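Comparing Two Fingertip Shapes on a Two-Arm Sock Folding Cell

Project report, Manipulation Lab course
Mortimer Mbeki and Ruaridh Halliday
Submitted 02/08/2022

1. Background

Our group took over the two-arm table from last year's Kandasamy project. The arms, the rails and the control code were already in place, and we did not change them. The earlier report said that most failed folds started with a bad first grasp, so we decided to look only at the fingertips.

The task is to pick up one piece of cloth from the table, roll it, and put it in a compartment of the sock box at the back right corner. Both arms are driven by an operator. We did not train a policy for this report.

2. What we compared

We had two sets of fingers. The first set, which we call Plarnska, is broad at the base and narrows to a point, with a bevel on the inner face. The second set, Lirkari, has a flat square tip with a rubber pad. Both sets fit the same mount, and changing them takes a hex key and a few minutes per arm. After each change we ran the gripper zero routine again.

Each set got 60 pick attempts, split evenly between the two operators. An attempt counted as good if the cloth left the table on the first close and stayed in the fingers until the other arm took hold of it. A second close counted as a miss, even if it worked.

3. Cameras

We recorded from the wrist and from a fixed position looking over the whole table. The wrist view was the one we used for judging tip contact. The fixed view mostly helped us see how close the arms were getting to each other.
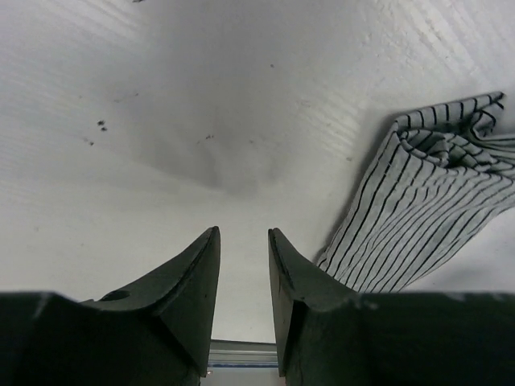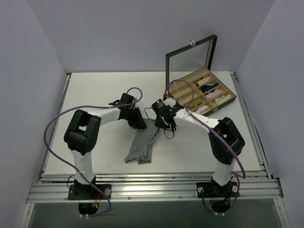 Figure 1. Wrist view of the pointed fingers with the striped cloth at the right (first), and fixed view of both arms over the striped cloth (second).

4. Results

Plarnska missed 18 of its 60 picks. Lirkari missed 31. Most of the Lirkari misses came when the cloth was lying flat, because the pad slid over the top and pushed the cloth along the table. With the pointed tips the operator could get under a fold or an edge. On bunched cloth we did not see much difference.

The pointed tips had their own problem. If the gripper came down too low, the tips pressed on the table and the arm stopped on a force limit. This happened twice with Ruaridh driving and never with Mortimer, who approached at a shallower angle. We counted both stops as misses.

Handing over from one arm to the other was easier with the pads. They held a wider strip of cloth, and it did not turn in the grip as much. We did not score this part, which we would do differently next time.

5. Notes on the setup

Striped cloth was easier to work with than plain cloth in the wrist view — the bend in the stripes shows where a fold is. We noticed this late, so the cloth types were not balanced between the two finger sets.

The Bikero controller dropped its connection a few times in May. Those runs were thrown out and repeated.

6. Next steps

We would like to try a pointed finger with a thin pad on the inner face, and to score the handover as its own step. The table height should also be measured again before anyone reuses our approach settings.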